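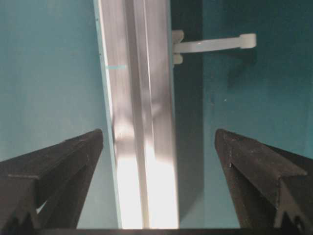 Photo: Ostap Kuzmenko

Timber or aluminium for a shed bench?

Ostap Kuzmenko
Hi all, I'm finally sorting out the shed and want a proper bench along the back wall. The wall is 3,000 mm long and I'd like to use every bit of it. My neighbour reckons I should knock it up out of pine framing and be done by lunch, but I've been looking at aluminium extrusion and I really like the idea of moving things around later when I change my mind (I will). It'll mostly be bike repairs, a bit of soldering and my daughter's school projects. The slab slopes towards the roller door, which is annoying. Is extrusion worth the extra money or am I just being a magpie? Keen to get it done before October, when the shed turns into an oven.

Sunil Sivakumar
I've built both and I'd go aluminium again for your sort of work. Mine has been pulled apart two times, once for a house move and once when I got sick of the height, and it went back together fine. Get your lengths cut by the supplier if you can — my home cuts were shocking and I spent a whole arvo with a file. Put adjustable feet on it for the slope and you won't be stuffing bits of ply under the legs like I did on the old one. Spend your money on decent corner brackets. The top can be anything flat, I used an old solid door and it's still going! Over that length I'd have three pairs of legs so it doesn't sag in the middle.
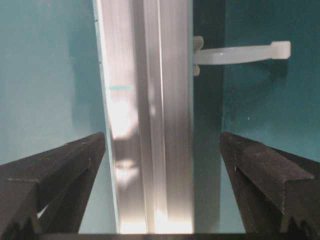
Inna Bilyk
Pine. Cheaper, and you can screw a vice anywhere you like.

Bastian Ostermann
Bit of both, if it helps? I've got a timber frame bolted to the wall studs and one length of extrusion along the front edge for clamps and a lamp. It cost me heaps less than a full metal frame and I still get to fiddle with it. If you're bolting to the wall, measure it at bench height, not down at the floor. My wall was 2 cm shorter up there and I had to trim a top I'd already oiled. Wasn't a great colour either, but that's another story.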